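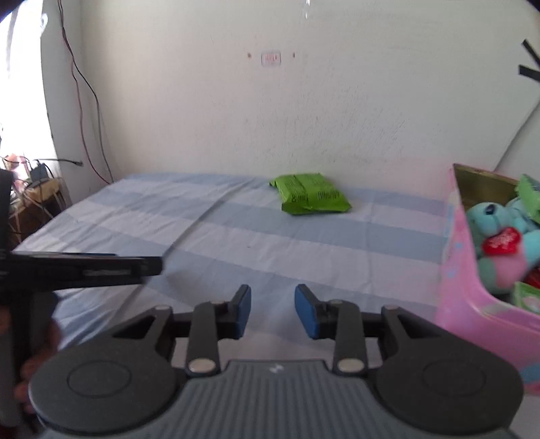

[duslow-household] Re: Striped cover cloth never lies flat

Hi all,

Catching up on the list after a couple of weeks. I have the same problem as the person who wrote in, with the same kind of cloth, so I'm replying at some length. The original is quoted first and my answers are under each part.

> I bought a striped cloth in March to cover the surface along the
> wall in our back room. It gets used for folding, sorting, wrapping
> and whatever else needs a flat place. I can't get the cloth to lie
> flat. I smooth it out, and by evening it has bunched up again on
> one side. The other side stays fine.

Mine does that too. It is wide bands of a grayish lavender and a muted blue, and most of it is flat enough to work on. The left side is the bad one. It wrinkles all along there and the near corner bunches up. The right side I hardly ever touch.

In my case it comes down to where I stand. I work from the left, lean on that side, and drag things toward me across it. Every time I pull something over, the cloth comes along a little. If you always work from one end, try working from the other for a few days and see if the wrinkles move with you. Mine did, which told me the cloth was not the problem.

> There is also one long crease that won't come out. I have smoothed
> it by hand many times. I think it was there when I unpacked it.

I have one of these as well. It starts at the middle of the far side and comes down at a slant toward the near left corner. Smoothing by hand does nothing for it. What I have tried so far:

Ironing it in place. I put a towel under the cloth and used the iron on medium. It looked better for a day. Don't do this on a painted or varnished surface, even with a towel.

Ironing it on the board, slightly damp, from the back. This was the best result. Go along the crease, then across it. Check the label before you pick the heat, as I have no idea what yours is made of and some of these don't like a hot iron.

Washing it and hanging it by the short edge. It helped with the small wrinkles and did not do much for the long one.

Storing it rolled. I keep the spare on a cardboard tube now. The one I had been keeping folded in the drawer is the one with the crease.

> How do you all line up the stripes? Mine always end up crooked and
> it bothers me more than it should.

Mine run a bit diagonal too, dropping toward the right. I used to square the cloth to the wall, and then the stripes were straight in back and the near edge hung unevenly. The piece I have was not cut quite true, so I can have straight stripes or an even hang. Measure yours before you spend an afternoon on it. Mine is 64 inches on one long side and two inches less on the other. I gave up on the stripes.

If yours is cut square, then do it this way. Clear everything off. Lay the far edge against the wall first and follow one color change with your hand from end to end. Put a weight at each far corner. Then pull the near edge toward you with both hands, a little at a time, starting in the middle and working out. If you start at a corner you pull the whole thing at an angle, and I suspect that is how a lot of them end up crooked.

> Has anyone tried clips or a pad under it? The store in Cao had both
> but I didn't want to buy something that ends up in a drawer.

I have tried both.

The clips were the Fimeo ones, the spring kind. They hold well on a thin edge. They don't open wide enough for a thick one, and you can't use them on the wall side at all unless you pull everything out first. I have a bag of eight and use four. They also catch on sleeves.

The pad is better. I got the open mesh kind that people put under rugs and cut it a couple of inches smaller than the top all the way around. You can't feel it through the cloth unless you're writing on a single sheet of paper. The cloth still wrinkles if you drag something heavy, but it doesn't travel. If you only buy one of the two, get the pad.

Double-sided tape I would skip. It held for a week and then left a gummy line I had to take off with cooking oil and dish soap.

> Last question. What do you do about the stuff that collects on it?
> I clear it off and it's back the next day.

No good answer from me. The far edge is where it starts, because it's the hardest part to reach and small things get pushed back there. There's a bright green plastic packet against that end of mine, and past the left edge it's all clutter. The wall behind is plain off-white and I have thought of putting a narrow shelf on it so that the small things have somewhere to go. There was a Fakoritz shelf in the swap pile at the Duslow hall that would have been the right depth, but it was gone when I went back.

What has helped a little is a box on the floor. Anything on the cloth at the end of the day that doesn't belong there goes in the box, and I sort the box when it's full. It takes less time than putting each thing away, and I can shake the cloth out without moving a pile first.

On shaking out: I do mine out the back door and then put it down again with the other side toward the wall. It wears more evenly that way, and the bunched corner gets a rest. If one side of yours is noticeably more faded, turning it will show, so start early.

A few more things, since the question about buying came up on the list before:

Size. Get one with enough overhang that the weight of it does some of the work. Mine has very little on the near side and I think that is part of the trouble.

Pattern. Wide bands show every wrinkle and every bit of slant. A small check or a plain color would hide it. I still like the stripes.

Price. I paid some 50 for mine with the spare included, and would not pay that again. The remnant table in Cao has wide striped fabric that only needs a hem on the two short ends.

If anyone has gotten a long fold crease all the way out, please post how, and say what the fabric was. I'd also like to hear from anyone who has used weights sewn into the hem. I have the curtain kind here and haven't decided whether it's worth the sewing.

Please trim your quotes when you reply. The last thread got very long in the digest.

Thanks

--
duslow-household: cleaning, mending, storage and linens
To leave the list, send a blank message with "leave" in the subject line.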